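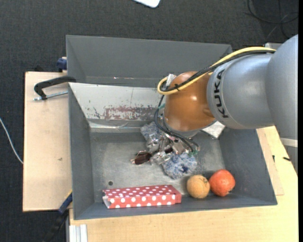 I promised you a plain account of where the equipment money has gone and what I'd like to do with the rest, so I'll start with the arm, as it was the biggest line in the Ulomlow budget and the one you asked most about. We kept the KUKA we already had in the Sturow workshop and didn't buy a new one, and I'm still very happy with that decision. What the arm works over is another matter! The metal bin is held against its board with a screw clamp, the back panel is scratched from one side to the other, and the tape along the bottom of it has gone all wrinkly. I've been putting off replacing these bits because they're cheap and dull and there was always something shinier to spend on, but they've now gone to the top of my list.

So, the money. The grant gave us 987 for small parts and consumables in this period (I know, an odd sum, it's what was left after the gripper order). Out of that I've bought cable ties, sleeving, spare connectors and two sets of fingertips. The fingertips were the dearest by a long way and I'd underestimated how long they'd take to arrive. Tak quoted me a fortnight and it was nearer to a month, so the picking runs I'd planned for the beginning of spring slid back. I should have ordered them together with the gripper and I've made a note to do that next time.

On test objects I've been properly stingy. Most of what goes in the bin comes out of cupboards or the corner shop: fruit, a long spotty red box, soft fuzzy things, flat shiny things. I did look at buying a ready-made set, and the price made my eyes water. Odds and ends suit us for now, and the awkward mix is exactly what you wanted the Ulomlow work to cope with. I'd like to set aside 100 for refreshing them over the summer, mainly because fruit has to be bought again and again and I can't keep claiming it as tea money.

Now for the bit where I ask for something. I have two quotes for a proper fixed bench with the bins built in, one from Presus and one from Tak. The Presus one is dearer but includes fitting, levelling and a cable tray under the arm, and I'm really keen on that tray. At present the yellow cable and the black ones all run along the top of the arm and loop round at the wrist, held together with a tie, and I'd feel a good deal happier with the whole route planned from the bench up. Tak's bench is cheaper and would come sooner, but we'd be doing the fitting ourselves, and I've learnt to be gloomy about how long our own fitting takes. My preference is Presus. If you'd like to see both quotes side by side I can send them over, they're only a page each.

I also want to flag one thing I have not budgeted for and should have, and that's spare cables. A full replacement set for the arm is on a 17 week lead time at the moment. We don't need one today, but if we did, the project would stop dead until it came. I'd rather move money from the travel line (which is hardly going to be used this year, is it) and have a set on the shelf. Could you let me know whether that needs a formal change request or if an email from you will do?

What's coming up: carry on with the mixed bin runs on the present set-up, get the small repairs done out of what remains in consumables, and, if you say yes to the bench, order it in time to have it in by the end of June. I'd need a decision within the next couple of weeks for that to work. The spending sheet is in the shared folder with the receipts behind it. One receipt from Tak is still missing and I'm chasing it.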